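Workshop tips from the Nusbridge robot club

Our 16 members are getting ready for the Durnadum challenge, and the best thing we've done all term is tidy up how we practise! Start with two parts only, well apart, one for each hand.
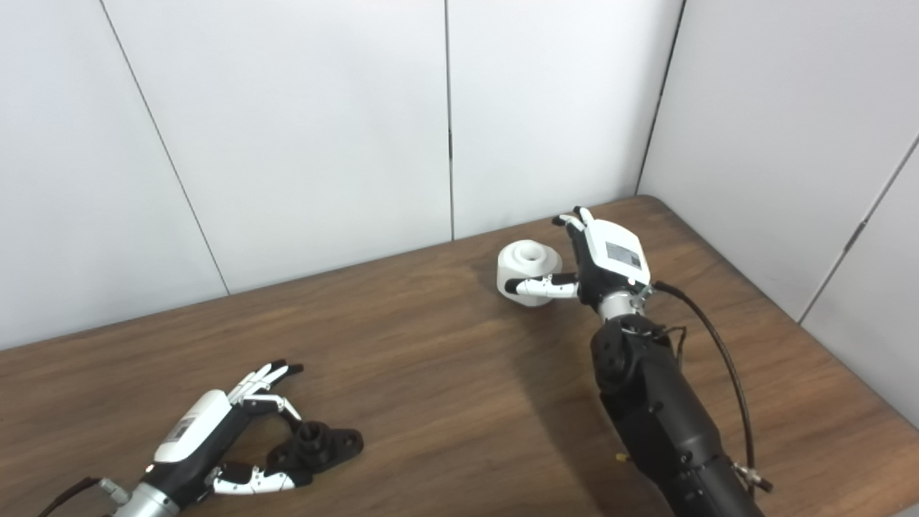 White part on the right, black one on the left.

Cables next. Leave enough slack for the wrist to turn, then check every plug by hand before switching on.

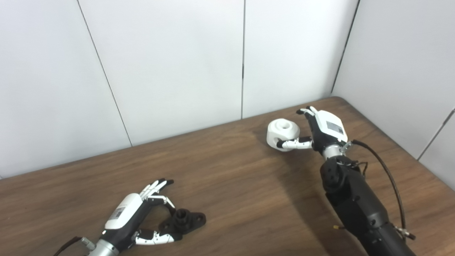 Practice runs go best in short bursts - we stop after 30 minutes and swap drivers. Try a thumb low against the side of a part first, as with the white one, and save the fancy grips for later.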